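Two-armed bench robot takes shape at Mimden shared workshop

August 30, 2022

Members of the Mimden shared workshop have got both arms of their home-made bench robot moving together, after a build that began in March with a box of second-hand motors and a lot of optimism.

The machine is called Yazzie. It is a pair of black arms, each with a gripper on the end, that work facing one another over an ordinary dark-topped table. The idea is that one hand holds something still while the other does the fiddly part, which anyone who has tried to solder a plug with the wrong number of hands will appreciate!

Tavion Doucet started the project and still does most of the wiring. He had built a single arm at home on the end of his kitchen worktop, and brought it into Mimden when it became clear that the family would like to make toast again. Within a fortnight other members were offering parts, printer time and opinions, and the single arm had become a plan for two.

"One arm is brilliant fun for a weekend," he said. "Then you ask it to open something and it just pushes the thing across the table. I wanted a second one from that moment on."

The budget was set at £2000 for the whole build, paid for out of the workshop's project pot with a top-up from members. Most of that has gone on motors. The joints nearest the base do the heavy lifting and needed the stronger sort, and two had to be bought twice after a wiring mistake in the early summer that Doucet describes as "entirely mine, and quite smelly". The brackets were printed at Mimden, and so were the first finger parts, which went through 20 versions before the group settled on a shape it liked.

The early fingers were too smooth. They would close neatly on a pencil and then let it slide out again as soon as the wrist turned. Rubber from an old bicycle tube helped, then came off. The present shape has a shallow groove along the inside and a slightly springy tip, and it copes far better with round things, though flat things such as coins are still a misery and a credit card is hopeless.

Control runs through Jindard, a small program that the group has been writing as it goes along. It takes a list of positions, works out how to get both arms from one to the next, and is supposed to stop everything if the two are about to meet in the middle. That last bit took most of the summer. In the first version each arm was clever enough to keep away from the table but had no idea that its partner existed, and there were some very loud evenings. The current one checks the gap between them many times a second and slows both down as they get near each other.

The members have also built a matching pair of light hand-held arms for teaching. You move those yourself, and the real ones copy you. It is a lovely thing to try. The delay is small enough that after a minute or so you stop looking at your own hands and start watching the grippers, and even people who came in for the pottery evening have had a go and had to be gently moved along. The record of each move is saved, so that a good run can be played back or picked apart later.

At an open evening this month visitors were invited to set the robot jobs with whatever was in their pockets. Keys went well. A tissue went surprisingly well. A packet of chewing gum was passed from one gripper to the other and back again to loud applause, and then dropped on the floor on the way to its owner. Yazzie managed the workshop's own test, moving a cork from one cup to another, 7 times in a row before knocking the second cup over, and the cheer for that was possibly bigger than for the successes.

Each arm can lift up to 100 grams at full stretch, and more than that with the elbow tucked in. The group would like to improve on this but is in no hurry. Heavier loads mean bigger motors, and bigger motors mean a proper rethink of the base, the power supply and how close people may stand. At present there is a line of tape on the floor, a large stop button on each side of the table, and a rule that whoever is running the arms must have one of those buttons within reach.

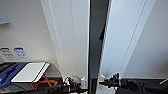

Bottle caps are next on the list, and they are the job the whole two-armed plan was drawn up for. One gripper has to steady the bottle without squashing it while the other turns the cap, lets go, winds back and turns again. The small translucent white bottle, standing by the left-hand gripper close to the dark post, is about the size the group has in mind for this. With the two hands pointing in towards each other at much the same height, there is a short reach for either of them. Squeezing is the difficulty. The motors report how hard they are working, but the reading jumps about, and Jindard has to guess whether a rise means a firm grip or a joint that is a bit stiff that evening. A member has been trying out small pressure pads for the fingertips, with promising results on a bench of her own, and those should go on as soon as the wiring for them has been tidied up.

After that, opinion is split. Some members want Yazzie to sort the workshop's screw drawers, a task that has defeated every human who has tried it. Others are keen on folding cloth, which would need softer fingers and much more patience. Doucet would like it to help with its own repairs, at least to the point of holding a connector steady while he solders the other end.

A sister build is under way too. Steneo, a repair club that meets in the next town, has borrowed the drawings and is putting together a single arm with cheaper motors and a shorter reach. Its members have already sent back a better design for the wrist bracket, which saves four screws and can be taken off without removing the gripper first. Mimden has printed it and will fit it to both arms at the next change of parts.

The drawings, the parts list and the current version of Jindard are free for anyone to copy from the folder at the workshop's front desk, and members say they are happy to talk people through the choice of motors before any money is spent. The parts list carries notes in the margin on what went wrong with each item, including the two burnt motors.

Build nights are open to non-members. No experience is needed, and there is plenty of work for people who would sooner cut, file and glue than write code. Anyone wishing to try the teaching arms should put their name on the sheet by the door, as the queue was a long one last time. Long sleeves should be rolled up and children need an adult with them.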